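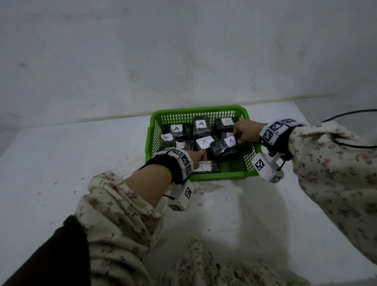 Triten says new code for recording hand work promises more than it can prove

LACERDA, January 22, 2025 – Triten, the independent testing and advisory centre, has published its review of the Wetetlow Code, a voluntary set of rules for companies that record people's hand movements to train robots. The review finds that most of the code can't be checked by anyone outside the company claiming to follow it. Triten is asking buyers to stop treating the Wetetlow mark as proof of good practice until that changes.

The code has 19 clauses. Triten's reviewers tried to write a simple pass-or-fail check for each one. They managed it for three.

"The rest are wishes," said Cauã Leite, lead reviewer at Triten. "Recording kit should be comfortable. Compared with what, and after how long? A clause like that gets ticked on day one and never looked at again. I have read a lot of these documents and I'd like to be more hopeful about this one, but I couldn't find the part where somebody has to show their work."

The code was released last April with the backing of several robotics suppliers. It covers what is usually called demonstration recording, where a person does an ordinary job such as sorting, packing or unwrapping while wearing tracking devices, and the recorded motion is later used to teach a robot arm. A growing number of warehouse and light factory projects depend on it. The people doing the recording are often paid by the session.

Triten compared the code with the paperwork from 390 recording sessions supplied by four companies that say they follow it. All four took part on the condition that they not be named.

What the reviewers found

Break times were logged in fewer than half of the sessions. The code says breaks should be "offered regularly" and gives no interval. One company counted the time spent restarting software as a break.

The weight of wrist-worn equipment was not written down in any of the session files. Two companies could produce a figure from a parts list when asked. Neither figure included the straps or cables.

Cable routing is mentioned once in the code, in a note. Triten thinks it should be a clause of its own. A cable that runs over a sleeve or across the work surface can catch, and it can also change how a person reaches, and the data then carries that odd reach into the robot.

Marker placement fared better. Where tracking devices use printed square markers, the code sets out how they should be kept clean and readable, and how often their position should be confirmed against a reference. This is one of the three clauses Triten could test. The four companies mostly met it.

Consent forms were present for almost all sessions, though the wording varied so widely that Triten does not believe the signatures mean the same thing from one company to the next. Some forms allow a worker to withdraw recordings later. Others say nothing on the point.
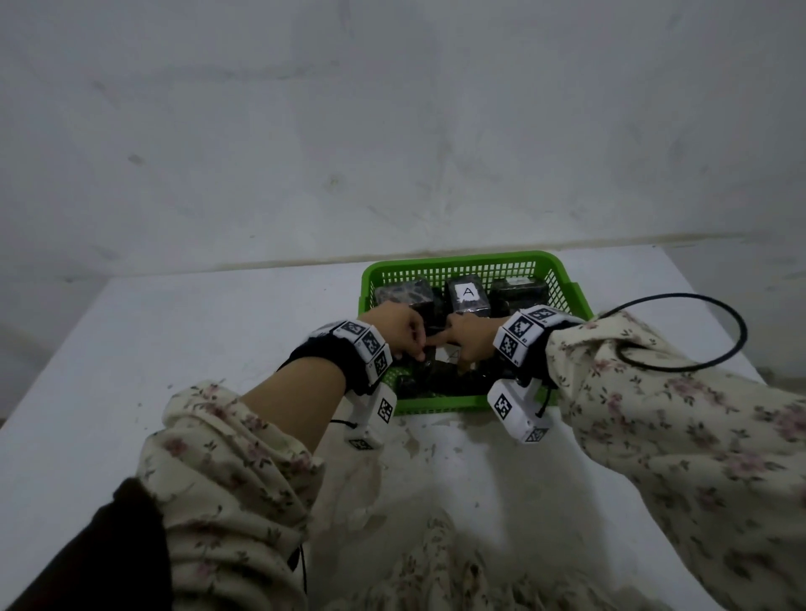
Reaching into a basket of wrapped blocks with a tracking device on each wrist.

The trouble with "natural" work

Much of the code rests on the idea that recorded movements should be natural. Triten's review spends a full chapter on this word and comes away unconvinced.

A person wearing equipment on both wrists may slow down, hold the forearms higher, or avoid bumping the devices against the edge of a container. Some people get used to it and some don't. The code asks the supervisor to confirm that movement "appears natural", with no training for the supervisor and no comparison against the same job done with bare wrists.

"You can't sign off on natural from a chair across the room," Leite said. "Record the job without the kit, record it with the kit, put the times side by side. It's cheap. If the two are close, good, say so and publish it. I suspect some suppliers would rather not look."

Labels came in for similar treatment. The code says objects used in a session should be "clearly identified". Handwritten labels are common in this kind of work and Triten has no complaint about them. Its complaint is that the code does not require the label scheme to be stored with the recording. When reviewers went through 1,361 object entries in the session files, they often met a letter or a number with no key to explain it. A label that made sense at the table may mean very little to the engineer who opens the file months later.

Reply from the code's authors

Triten sent its findings to the Wetetlow group before publication. The group answered that the code is a starting point, that members need room to adapt it, and that stricter rules could push smaller firms out. It has agreed to look at break intervals in its next revision but has set no date for one.

Triten accepts that small firms have limited time for paperwork. It does not accept that writing down the weight of a wrist unit is a heavy burden. The review also points out that the mark is already being used in sales material, which is hard to square with calling the code a starting point.

What Triten recommends

Buyers of recorded data should ask for the session log itself, with start, stop and break times. A statement that the code was followed is not enough.

Suppliers should weigh worn equipment as used, straps and cables included, and keep the figure with each session. They should also store the label key in the same folder as the recording.

The Wetetlow group should mark each clause as either testable or guidance, and stop awarding the mark on the basis of guidance alone.

Triten will run its own small trial, called Cillari, to compare packing jobs done with and without wrist devices. Leite cautions that it may settle less than people hope. The trial covers short tasks at a table, and its results should not be stretched to lifting, standing work or long shifts.

The full review, including the checks Triten wrote and those it gave up on, is free to read on request from the Triten office in Lacerda. Companies that disagree with the findings are invited to send their session logs.

About Triten

Triten tests and reviews workplace automation for buyers, insurers and public bodies. It does not sell robots, recording equipment or data, and it received no payment from the companies whose sessions were reviewed.

Media contact: Cauã Leite, Triten, Lacerda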